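The Long Goodbye to the House on the Hill

When Joelle Daher's parents sold the house in Minine last August, after the best part of a lifetime in it, she assumed the hard bit would be the paperwork. The hard bit was the larder. Her mother had 139 jars in there, every one labelled in pencil, and she meant to take the lot to the new flat in Ritach (which has, I should say, one kitchen cupboard and a very small balcony).

I went up to lend a hand for a weekend and stayed the week, as you do when somebody keeps feeding you.

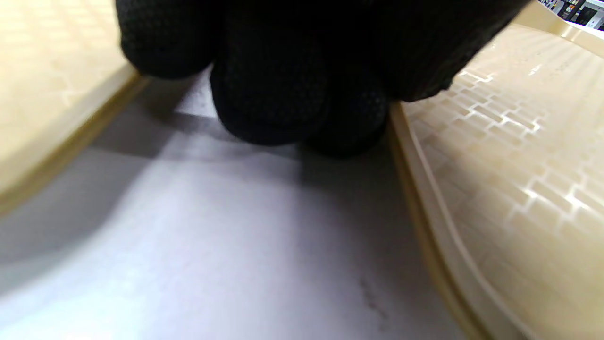 A gloved hand reaches down between two beige surfaces.

There is a particular kind of argument that only happens when people move after a long time, and it is never about the thing it seems to be about. Joelle and her father spent a whole afternoon on a coffee grinder. He'd bought it from old Sfeir's shop and it hadn't worked in 16 years, but he remembered the walk home with it, up the hill in the heat, and she came round in the end, as I think she'd always meant to.

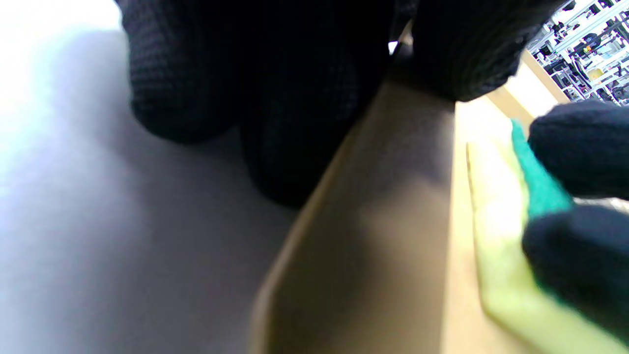

The jars were settled more gently. Her mother chose the apricot and the quince, and the rest went to the neighbours, who came by in ones and twos all evening and stayed far too long, and sent every jar back by Christmas, washed and full of something else.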